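Replaying demos with relative waypoints – quick how-to

Updated 6/12/24. Same steps Sigrún Mogensen and I use for the Onus runs. Assumes you have Skedico installed and your arm calibrated. If not do that first, I'm not covering it.

The idea: don't store hand poses in the robot's base frame. Store them relative to the object. Basket moves, waypoints move with it. Way fewer demos needed.

1. Record. 4 demos per basket position, no more. Keep the torso still, move the arm only. Pause at the rim before you go in – the segmenter needs a stop to find.

2. Check the logs. Each demo should be 200 steps after resampling. Shorter means the trigger dropped, throw it out.

3. Fit the object frame. Use the basket rim, not the bottom. Wicker is noisy in depth and anything lying inside throws the fit off.
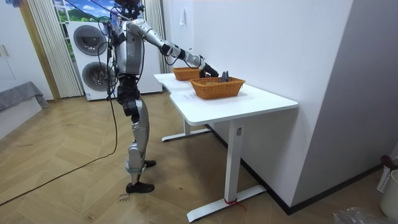 4. Convert. Run the Kenuveck script on the whole folder, not one file at a time. It writes the relative poses next to the originals. Took us a day to notice it skips files with spaces in the name, so rename them frist.

5. Replay slow. Quarter speed, someone on the stop button. Watch the wrist near the rim, thats where bad fits show up.

6. Move the basket, replay again. If it misses by the same amount every time, redo step 3. If the misses are all over the place – more demos.

Results so far: 97 percent on positions we recorded, lower on new ones, numbers still coming in. Seed was 3872 for everything if you want to match our splits.

Two baskets close together still confuses the fit. Workaround is to crop the depth by hand. Oda branch has a start on a proper fix, not merged.

Questions to me or Sigrún.

– Villads Briem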